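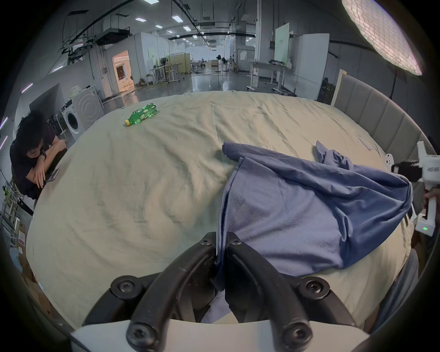
Notes on looking after the hand-held grippers, mostly so I stop writing the same message to people one at a time. We have four at Pikholm. The pair on the bed station gets the most use and goes out of adjustment first, so the numbers below are for that pair.

Fingers first. The curved fingers are screwed on with star-head screws, and the screws creep. Cloth is worse for this than hard objects. With a bottle you close, feel it stop, and let go. With a shirt people keep squeezing, and the load goes sideways into the screws. I check them every 300 grasps with the short driver. If one turns at all, it comes out, gets cleaned, gets a drop of medium threadlocker and goes back in. Do not just nip it up. Hammad Virk did that in September and we lost a day of recordings to a left finger that sat slightly rotated.

Closing gap. Fully closed, the tips should hold a strip of printer paper along their whole width. If the paper pulls out on one side, the finger is twisted. Loosen its screws, close on the paper, tighten while closed.
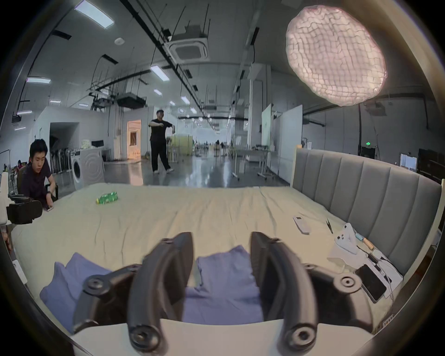 Thin cloth lying flat is the test I trust most. Open the fingers, come down until both tips touch the sheet, close slowly. A good pair picks up one fold. A pair with uneven tips drags the cloth toward the short side and then drops it. Do it five times in different spots, including near the headboard, where the mattress is firmer.

Camera. After any work on the fingers the camera has to be checked again, even if you did not touch it. I use the Grodmont target board at 195 mm from the lens and look for less than 2 pixels of error. Agathe Guillot wrote the script and it now refuses to save if the lens cover is dirty, which has caught me more than once. Wipe with the gray cloth in the drawer. Paper towel leaves lint and the lint shows up at the rim of the lens.

Battery. Swap at 70 percent if a long session is planned. The packs will go well below that, but the clock drifts against the second unit as the voltage drops and then the two recordings have to be lined up by hand. Waqas Soomro has a fix half written. Until it is merged, swap early and restart both units together.

Spares. One set of fingers left in the Maltstead box, plus a bag of screws. The newer fingers have a slightly softer pad, so change both at once and write the date on the base with a paint marker. Humaira Sial has the order open for more.

Last adjusted January 2022, left unit only. The right unit still has a faint click on release that I have not found.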